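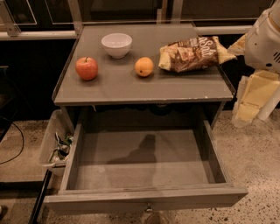

Open house at Tretlow - quick notes from the December visit

Back from Tretlow with a head full of stuff and no time to write it up properly, so short version. 21 of us went over from the Flutach users group, 2 had to turn around at the train station (wrong tickets, long story). Coffee at the door, badges, straight in.

The afternoon was built around one task. Put the orange in the drawer. That's the whole thing. Sounds like nothing until you've tried to get a machine to do it. Zenel is the name of their control software, third version now, and the team wanted people to see it on household jobs instead of the usual blocks and pegs. Groceries, a bowl, a drawer with a little metal pull. Stuff from anybody's kitchen.

What I liked - they talked while it ran. One person on the laptop, one talking, and you could interrupt. People did. Mostly about the fingers. Padded, and the team says the padding matters more than they expected when they started. Harder fingers bruised fruit all through the spring, apparantly. They now go through a lot less fruit.

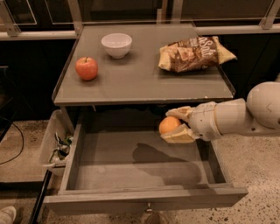 Does the robot have to be taught every object separately?
Only partly. Zenel learns from recorded runs where a person guides the arm, and the team did 40 of those for the drawer task. New round fruit usually works with what it already has. Bags and anything floppy need extra runs.

Then the talk on where things go wrong. Best part of the day for me. Going down into a drawer is awkward becuase the arm has walls to mind and its own shadow to deal with. The shadow bit got a lot of nods. Someone from our group has the same headache with a bin-picking setup and they swapped notes for a good while after. Also a long detour on letting go. When to open the fingers, how low to be first. Too high and the fruit rolls, too low and you're pushing on the drawer floor. 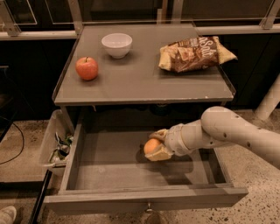
Lower is better, in their opinion, and they'd sooner lose a few seconds on the way down. Speed comes later. Fine by me, our own demo last year was fast and a mess.

Other bits. The Tô arm session was moved to spring, parts late. Slides are coming, I'll forward them when I get them. They would like visitors' questions in writing too, so send me yours and I'll pass them on in one batch.

Next visit is capped at 7 people, smaller room. Starts 2 p.m. Reply to this newsletter if you want a spot - first come, first served, and please bring closed shoes.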